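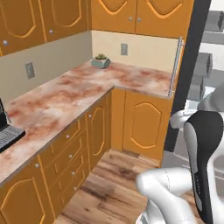
Sturkonow Community Supper Club
Minutes of the planning meeting, June 2022

Chair: Qianru Wei. Apologies received from the Deng Street members, who were setting up for their fair.

1. Last minutes
The January minutes were agreed with one correction. The soup at the winter supper was leek and barley, and it was very good!

2. Summer supper
We have 35 places and 26 are already taken, which is wonderful this far ahead. Qianru will keep a waiting list once we are full. The menu is cold noodles with cucumber, roast carrots, flatbread and a big plum crumble. There was a lively talk on whether the crumble needs custard or cream. Both, was the decision.
Members asked for the long tables again, as people loved sitting with someone new last time.
Action: Qianru to confirm the hall and ask about the side door key.

3. Shared dishes
Anyone bringing a dish should write what is in it on a card — nuts, milk, egg and so on. Please put your name under your own bowls, as we still have 14 left over from the winter supper and would love to get them home. They will be on the shelf by the coats until the end of the month.

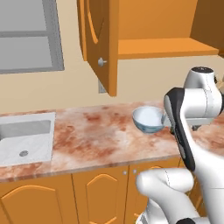
4. Recipe booklet
This is coming along brilliantly. The Wokus allotment group has sent in its bean stew and a rhubarb chutney that half the room wanted to make straight away. We still need puddings. Prolteck Print has given a price and can turn the job round in 5 working days. Agreed to go ahead with the stapled version, plain cover.
Action: all recipes to Qianru, typed if possible, metric please.

5. Cooking for beginners
The spring classes went so well that people want more. Ideas were dumplings, bread, and a session on using up odds and ends. Bread had the most hands up. Dates to be fixed once we know when the hall floor is being done.

6. Any other business
The big ladle is missing. The tea urn has been descaled and works a treat. Thanks to everyone who scrubbed the roasting tins.

Next meeting after the summer supper, same room. Bring a mug.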